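Tekcombe Rovers

Tekcombe Rovers is a soccer club from the town of Tekcombe, and I should say up front that I've been keeping this entry going on my own for a while now, so it reads a bit more like me talking than the other club pages on here. The team plays in green and white, and the fans call them the Kilners, after the old brick kilns by the river.

Origins

The club started as a works side for the Pitis brick company, and for years you had to have a job there (or a brother with one) to get a game. That rule went when the company closed its yard, and the players kept the club alive by renting the field themselves. The name changed from Pitis Works to Tekcombe Rovers the same summer - I've seen it written as Tekcombe Pitis in old programs too, so don't be surprised if you run into that one.

Ground

Home games are at Pant Lane, a small ground with one covered stand and a grass bank behind the far goal. The bank is where I've always watched from! The pitch slopes toward the corner flag on the river side, and visiting goalkeepers complain about it every season.
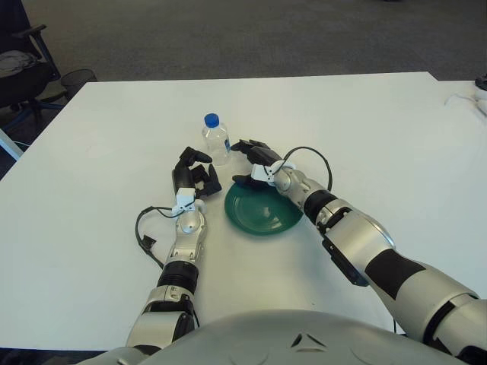 The stand seats 289, and when it's full everybody else goes on the bank or along the rail. Floodlights came late, and before that the kickoffs in winter were so early that half the town missed the first goal.

Honors and records

Rovers have won the county league 3 times and lost 5 cup finals, which still hurts. The club's best scoring season by a single player stands at 49 goals in all competitions, set in the years when the league had more teams in it than it does now.

Rivalry

The big one is Makidance Town, just over the hill. The two sides usually meet in October, and the winner keeps a dented copper kettle until the next game. I've read a few stories about where the kettle came from and they don't agree with each other, so I've left them out until I find a decent source.

Last updated Jan 5, 2024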